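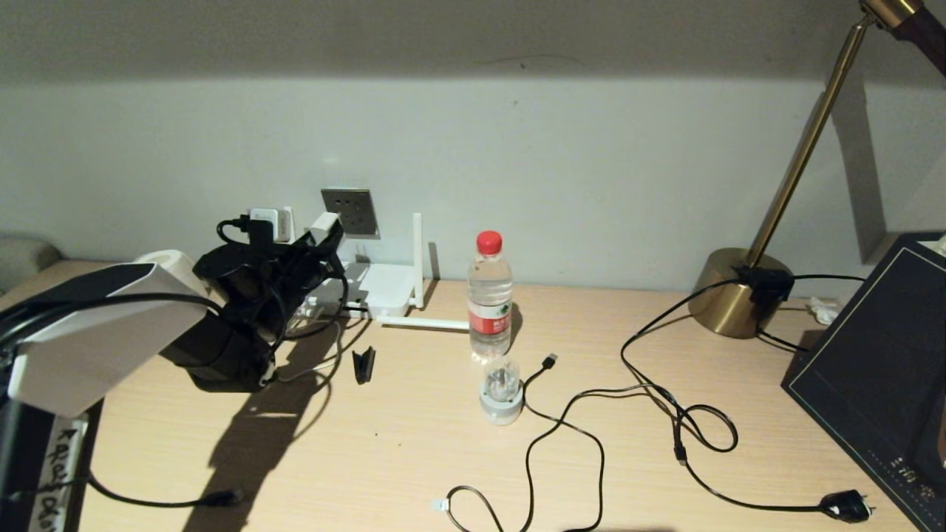

Short Fiction

The Desk at Brudthorpe

I had the desk by half past six, and I loved it before I'd even found the light switch!

Brudthorpe does that. You climb 37 steps with your bag banging against your knees, you open room 7, and there it is under the plain off-white wall, pale and wide and covered in someone else's cables. The last tenant had left the lot. A tidy person would have groaned. I put the kettle on.

Cables are wonderful things if you come at them in the right mood. I started with the router, the little white one with an antenna up and an antenna lying flat – like a swimmer halfway through a stroke – and worked my way out from there. The long black one wandered right across the wood towards the water bottle with the red cap, and I followed it with one finger, all the way to its USB end. Plugged into nothing! I was delighted.

Then the lamp. Oh, the lamp. A round brass base, a slim brass arm, and a lean to it as if it were listening. I moved it an inch to the left and moved it back.

By nine I had four cables coiled in the Turow biscuit tin and my notebook open at page one. Rain had started on the skylight. I wrote "Chapter One", crossed it out, and wrote to my sister about the lamp instead.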